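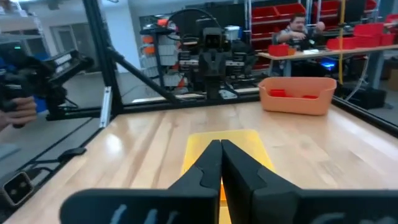 Station upkeep at Curton: the two-arm sorting cell

Curton Workshop Services
1/ The Curton workshop is publishing its upkeep routine for the two-arm sorting cell, at the request of our partner sites in Tinstead and Venis. The routine applies to the table, the frame, both arms, both grippers and the bins. It does not cover software.

Curton Workshop Services
2/ Gripper fingers are checked first. Each pair is closed slowly over a bare part of the wood and examined along the line where the two inner edges meet. A gap that is wider at the tip than at the base indicates a loose finger mount. The mount is to be tightened and the check repeated before any other work is done.

Curton Workshop Services
3/ Fingers are wiped with a dry cloth. Solvent is not to be used on them. Worn tips are replaced in pairs, and the change is entered in the cell log under the arm concerned, left or right.

Curton Workshop Services
4/ The frame comes next. All corner brackets are tested with a hex key, starting at the near edge and working toward the back rail. A bracket that turns under light hand pressure is recorded as loose, even if it is tightened on the spot. We ask sites to respect this point — the Shearer checklist depends on it.

Curton Workshop Services
5/ Cables on each forearm must hang with enough slack for the wrist to make its full turn. They must not be so slack that the loop can reach the fingers or drag across a bin. The operator moves each arm by hand through its working range and watches the loop throughout. 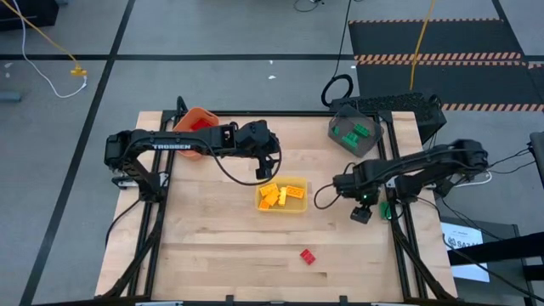
Both arms over the table, with bricks in the bins and tray.

Curton Workshop Services
6/ Each arm is then brought over the center of the table in turn. The indicator light on the wrist is noted in the log, together with any sound from the joints. Arms are never to be left resting their weight on a bin or on a brick.

Curton Workshop Services
7/ Base bolts are checked every 70 running hours. The left base at Curton was found slightly loose at 2875 hours, after a period in which placing errors had grown on that side only. Tightening the base and repeating the home position procedure brought the errors back within limits. No parts were replaced.

Curton Workshop Services
8/ Sites that see errors on one side only are therefore advised to look at the base before changing any settings. A change in settings can hide a loose bolt for several weeks.

Curton Workshop Services
9/ Once the mechanical checks are complete, the table is laid out for the test run. The layout used at Curton is shown in the next post.

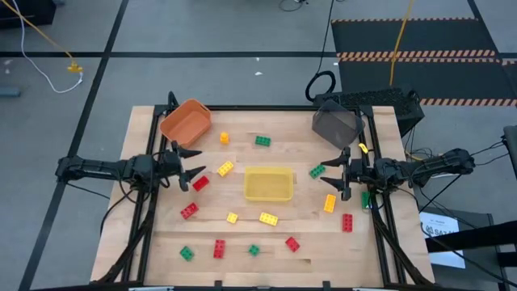 Reading time: 3 min

Curton Workshop Services
10/ The test set is 15 bricks: five red, five yellow, five green. They are spread over the wood by hand, in no set pattern, and should lie at different angles. At least one should stand upright. The orange and gray bins go at the far corners and the yellow bin goes in the middle.

Curton Workshop Services
11/ Some bricks should be placed close to the fingers of each arm. Picks near the wrist show cable trouble sooner than picks at full reach, and an easy layout is of little use as a test.

Curton Workshop Services
12/ A test consists of 6 runs. The bricks are spread again before each one. A dropped brick is left where it falls until the run has ended — operators are not to reach into the work area while the arms are powered.

Curton Workshop Services
13/ Floor cables are to be kept clear of the walkway and inspected at the connectors each February, when the cell is also lifted and leveled. Tinstead may combine this with its own yearly inspection.

Curton Workshop Services
14/ The printed checklist has been sent to both sites. Corrections should be returned through the Shearer mailbox with the section number in the subject line.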